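Entili Coffee Corner: Progress Report to the Oklow Fund
Prepared by Hakim Ginting
28 Jul 2026
14 shares | 2 comments

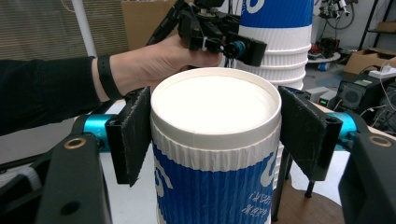
The coffee corner at the Entili reading room has been open since March, and I'm so pleased to be writing this one! Your grant paid for the counter, the water line and the first order of supplies, and all of it is in daily use. The cups took more thought than I expected. We wanted a tall paper cup that people could carry back to a chair without juggling it from hand to hand, so we looked closely at the walls and the rims. The ribbed band under the white rim gives fingers something to hold, and the blue printing with its big white curves is easy to spot across a shelf of books (readers keep leaving them there, which we are working on).

We have gone through 600 cups so far. The supplier, Cundis, sends them in sleeves that fit under the counter if you turn them sideways, and a standing order is now in place through the end of the grant period.

The room itself dates from 1924 and the plumbing was the hard part. The old pipe along the north wall had to be replaced before the water line could go in, and that held us up for 8 days. The plumber found a second shutoff valve behind the periodicals cabinet. It works, and we've marked it on the floor plan. The repair came out of the contingency line and there is still money left in it.

Attendance at the evening reading group has picked up nicely. People come early for a coffee and end up staying for the talk, and a few of the regulars have started a swap shelf beside the counter, mostly mysteries and cookbooks. That wasn't in our proposal at all, but I love it and would like to give it a proper bookcase.

Still to do before the next report:

- Get lids that fit. The first batch sat too high and popped off, so we sent them back.
- Put a second waste bin by the door.
- Replace the handwritten price card with a printed one.
- Ask Culo for a quote on composting pickup.

Spending is on track and the receipts are in the attached folder, sorted by budget line. We are not asking for any change to the payment schedule. If anyone from Oklow would like to stop by, the reading group evenings are the liveliest time, and the first coffee is on us.

Recent reports
Entili Reading Room: New Lighting Upstairs
Oklow Fund: Notes for Grant Holders
Swap Shelf Guidelines (Draft)
Culo Composting: Pickup Areas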